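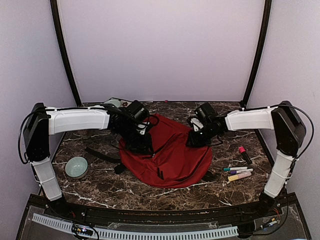 We're putting in next year's equipment request in December, so I've been going through what a second two-arm station would cost us. Posting the working in case it helps anyone else doing the same sums. 1/12

Background: we handle returned bags and small household goods at the Hurivville site. The job we want arms for is opening, checking and emptying soft bags. Boxes are easy. Fabric is what takes the time. 2/12

First lesson from the station we already have: the arms are not the big number. By the time you add a table, walls, wrist cameras, mounts, cabling and a decent power supply, the arms are less than half the total. 3/12

Walls sound like a luxury. They aren't. Plain side and back panels keep the background the same all day, and they stop small items rolling onto the floor. Budget for them at the start, they're a pain to fit later. 4/12

We had two quotes for the arms. Sudetti sell a matched pair with the cameras fitted. Nouri sell the arms bare and you sort out your own brackets. Nouri is cheaper on paper. I priced the brackets, the spare cables and a day of someone's time, and the gap mostly went. 5/12

Lead times: Sudetti say 4 weeks, Nouri say 12. If you have to spend the money before your year end, read that line before you read the price. 6/12

Spares. I'm asking for 3 sets of gripper fingers and a full set of cables per station. Zips and buckles are hard on fingertips. Last year I asked for one set and we were waiting on the post by spring. 7/12

Test items need their own line too. Rucksacks with straps, bowls, marker pens, whatever your real work looks like. I've put in for 50 pieces, mostly second-hand. Don't buy them all new – new fabric is stiffer and you'll fool yourself about how well things are going. 8/12

Table surface: if you can, pay for a couple of different tops or printed covers. Dark straps on a dark patterned top are hard to pick out, and I'd sooner find that out on our own bench than on the sorting floor. 9/12

Software. Plurnine charge per station, per year, so it comes out of running costs and not the equipment pot. Our finance people sent my first draft back over exactly this. Check which pot yours goes in. 10/12

Things I left off last time and have put in now: floor space, a second emergency stop, cable covers, a vacuum for the bench, and hours for somebody to reset the items between runs. That last one is the biggest of the lot. 11/12

Current plan is one more station from Sudetti, spares included, and a review after six months before we ask for any others. I'm finishing the spreadsheet on Sunday and can share a blank copy – reply if you want it. 12/12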